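Is it still worth growing apples from seed?
Posted 18th June by Bergþóra Laxdal 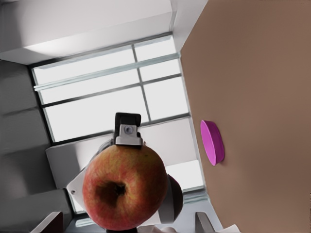
I've been planting pips for years now and I'm still as giddy about it as I was the first time one came up in a yogurt pot! Everyone says buy a grafted tree and be done with it, and yes, I have grafted trees too, but there is something about a seedling that has never existed before. What I'm after is an old-fashioned two-tone eater, red streaked and blushed over yellow-orange like the one up top, with that deep dark hollow at the blossom end, and a bit of sharpness to go with the sweet. This spring I sowed 60 seeds from a neighbor's tree she calls Goser (she has no idea where the name came from) and I've got a whole tray of little plants with their proper leaves on. So who else is doing this, and how long did you wait for fruit?

pipsqueak_orchard wrote:
Me! Me! I have a row of seedlings along the back fence, and the oldest finally flowered in its ninth year. Small yellow fruit, very tart, makes the best applesauce I've ever put in a jar. I call it Valo. I'd have been happy with a crab apple by then so it felt like winning the lottery.

hardscrabble_hal wrote:
I'll be the grouch. Nine years for applesauce? I planted a grafted tree on dwarfing stock and was picking dessert apples in its third summer. Seedlings get huge, they take forever, and most of them taste like a wet sock. If you only have a small yard I don't see the sense in it.

Bergþóra Laxdal wrote:
Hal, fair point on the space. I'm lucky there, I've got a rough strip behind the barn that only grows thistles. But I don't agree with "most." I've tasted plenty of roadside seedlings and a good many were perfectly decent for cooking, and one or two were lovely out of hand.

mrs_codling wrote:
You can have it both ways, you know. Take a cutting from the seedling once it has some pencil-thick wood and graft it onto dwarf rootstock. It often fruits years sooner than the seedling on its own roots, and then you know whether the big tree is worth keeping. I did that with 2 of mine. One was awful (mealy, no juice, skin like a boot) and the other one I'm still eating out of the cellar in March.

hardscrabble_hal wrote:
OK, that I could get behind. Which rootstock?

mrs_codling wrote:
M9 for the test trees, staked well. They're only there to give me a few apples to judge. Anything I want to keep goes on something sturdier.

tin_pail wrote:
Question about the sowing part. I put my seeds straight in pots on the windowsill and got nothing at all. What did I do wrong?

Bergþóra Laxdal wrote:
They need a cold spell first! Wrap them in a damp paper towel, put that in a bag in the fridge, and leave it for two or three months. Check for mold now and then. Mine start putting out little white roots right in the bag and I pot them up as soon as I see one.

pipsqueak_orchard wrote:
Or sow them outside in fall and let winter do it. Just cover the pots with wire mesh or the mice will have the lot. Ask me how I know.

tin_pail wrote:
Fridge it is, we have a very determined cat. Thanks both!

hardscrabble_hal wrote:
Still think she should put at least one grafted tree in that strip so there's something to eat while she waits.

Bergþóra Laxdal wrote:
Already got three, Hal. Come by in October and I'll send you home with a bag.

Recent threads
Fire blight on young pears, cut or wait?
Boyer plum: self-fertile or not?
Thinning fruit in June, how hard do you go?
Kaltau cider press, anyone have the manual?
Best mulch for new whips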